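Stop Testing Grippers on Blocks

I've got a drawer full of foam cubes at work and I'd like to throw every one of them out. They came with our first arm and we used them for ages, because that's what everybody does. You put a cube on the table, the fingers close, the cube goes up, you write down a success. Then somebody asks you to pick up a charging cable and the whole nice spreadsheet falls to pieces.

So my opinion, for whatever it's worth (I run a bench, I don't run the lab), is that if you want to compare two grippers you should start with cables and maybe never get to the cubes at all.

We spent most of April doing this with a pair of grippers, the Wustell and the Pasmont. The Wustell is the one people fall in love with at demos. Big opening, strong squeeze, lovely smooth motion. The Pasmont looks like something left over from another project, and the fingers are skinny enough that Tadhg Hanrahan called it the tweezers from the first morning and now the name is on the shelf label. On cubes they came out even. If we'd stopped there I would have told my boss to buy the Wustell and gone to lunch.

On coiled cables it was a different story! A coil is such a mean little object. You grab one loop and the others decide whether they're coming along. If there's a zip tie you get some help, but then the bundle swings, or it tips plug-first, and a wide finger that comes down on top of the stack just mashes it flat against the table and slides off. The skinny fingers could get down between loops. They also slipped more on braided cable, I should say that, and Melahat Kaplan would be cross with me if I left it out, as she's the one who sat through those runs.

We did 623 grasps before I felt I could say anything out loud. That sounds like a lot until you see the lab across town quoting 2984, and I did feel a bit small when I read that. But theirs were all the same part, in the same tray, facing the same way. I'd take our pile over theirs. Ours had fat cables and thin ones, stiff ones that fought back, and a few that wouldn't lie the same way twice.

The other thing I'd argue about is cameras. Gervasio Orellana wanted everything seen from overhead, and from up there the view really is lovely and tidy. The trouble is that when the gripper comes down it covers up the exact spot you care about. You've got a beautiful picture of the back of a gripper. We added a low side view and suddenly I could see that half of what we'd been calling bad grasps were the fingers stopping about 5 millimeters too high. That isn't a gripper problem at all, that's me setting the table height wrong. I had been blaming the Wustell for it for two weeks, and I owe it an apology.

Which brings me to controllers, where I'm going to be annoying and say I don't care very much. We ran the Grurkden controller first and then swapped to the Nic Aodha one, and people had feelings about it, strong ones. The Nic Aodha is easier to stop in a hurry and the menus make sense. Did it pick up more cables? Not that I could see. I'd spend the money on spare fingers.

Úna Nic Giolla thinks I'm being unfair to blocks, and that new people need something easy so they don't quit in the first week. Fine, keep one cube. Let them pick it up on day one and feel great, and on day two hand them a cable with a plug on the end.
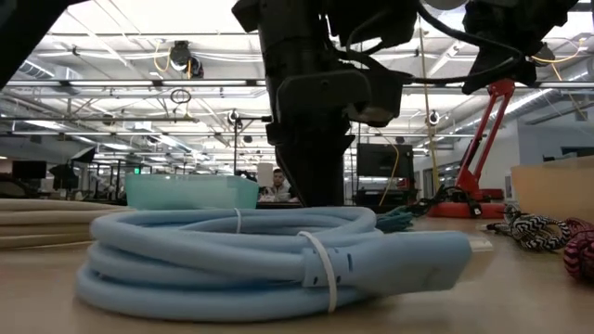

I'm still not sure which of the two I'd buy, by the way. The Pasmont if it's mostly thin cable, and if they ever put narrower fingers on the Wustell I'd want the whole month over again with those. I've asked. They said they'd get back to me.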